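About Pridcombe

Pridcombe is a small adult evening school. We teach people who work during the day and want to pick up a practical skill, whether for a job, for their own house or because they have always wondered how something is done. Classes run on weekday evenings from six-thirty to nine, with a short break in the middle.

How we started

Erick Barasa opened the school in two rented rooms above a print shop. He had spent most of his working life repairing office equipment and had been asked so often to show people how to do it that he began charging a small fee and keeping a list of names. The first course was in basic electrical repair. Bookkeeping came next, at the request of people in the first class who were trying to set up on their own and could not make sense of their taxes.

Merle McAlister joined to teach that bookkeeping course and stayed on to run the office. She is now director of the school. Erick still teaches one evening a week and looks after the workshop schedule.

We moved to our present building when the print shop closed. It was a furniture showroom before we took it over, and the large front windows are still there. The ground floor has the sewing room, the kitchen and the front desk. The workshops and two ordinary classrooms are upstairs, and there is an elevator at the back of the building.

What we teach

The program changes a little each term, but the main subjects stay the same: bookkeeping for small businesses, sewing and alterations, home wiring and plumbing basics, computer repair, everyday cooking, and English for work. Most courses last 12 weeks. A few shorter ones, such as knife sharpening and hemming, are finished in two or three evenings. 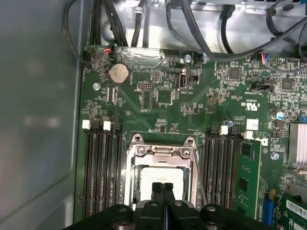
Inside a desktop computer case, with the motherboard and processor socket

No course has an entry test. Some have a suggested order – we ask people to take Bookkeeping One before Bookkeeping Two, for instance – but if you have learned the material somewhere else, tell the front desk and we will go by your word. Class size is limited to 20 in the classrooms and 9 in the sewing room, where everyone needs a machine and space to lay out fabric.

Students who attend at least three quarters of the sessions receive a certificate of attendance. It is not a license or a state qualification. Employers in the area know it and some accept it as proof of training, but you should ask yours before you enroll if that matters to you.

Our teachers

All of our teachers work or have worked in the trade they teach. Several started out as students here. New teachers sit in on a full term with someone more experienced before they take a group of their own.

Fees and help with fees

Fees are listed on the course pages and include materials unless the page says otherwise. They can be paid at once or in monthly parts. The Arik Fund, set up by the family of a former student, pays half the fee for people who are out of work or on a low income. The form is one page long and can be picked up at the desk. Applications for the spring term close in November of the year before.

The library

We keep a lending library of 200 manuals, pattern books and textbooks in the room next to the office. Current students may borrow two at a time for three weeks. Past students are welcome to read them in the building during office hours.

Visiting

You can sit in on the first half of any class before signing up, as long as there is a chair free – please call ahead so the teacher knows to expect you. Parking is behind the building, off the side street. The front door is locked at seven, so ring the bell if you are running late.

Page last updated 22/12/2022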